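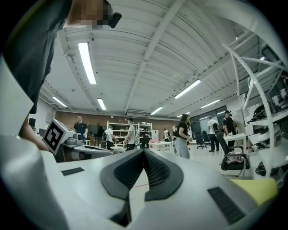

The Bolbridge workroom, under the white corrugated ceiling.

FOR IMMEDIATE RELEASE
4/24/19

Nseir opens Bolbridge workroom to local trades

Nseir has opened its large indoor workroom at Bolbridge for shared use. Bench space by the day or by the month. Doors open at 8, six days a week.

The room went through a refit that started in February. New lighting overhead, long linear fittings - the old ones were dim and buzzed all day. Pale floor, easy to sweep. Power at every bench.

"People kept asking us for a big room with decent light," said Lina Hourani, site manager. "We had the room. The light took longer then we planned."

12 benches available to start. Day rate covers power, heat and parking in the rear lot. Monthly users get a locker. No spray painting, no overnight gluing.

Two open evenings are planned, dates to be posted at the front desk. Tours on request.

Bookings and press: Ziad Boutros, Nseir front office, Bolbridge. Please call before comming by.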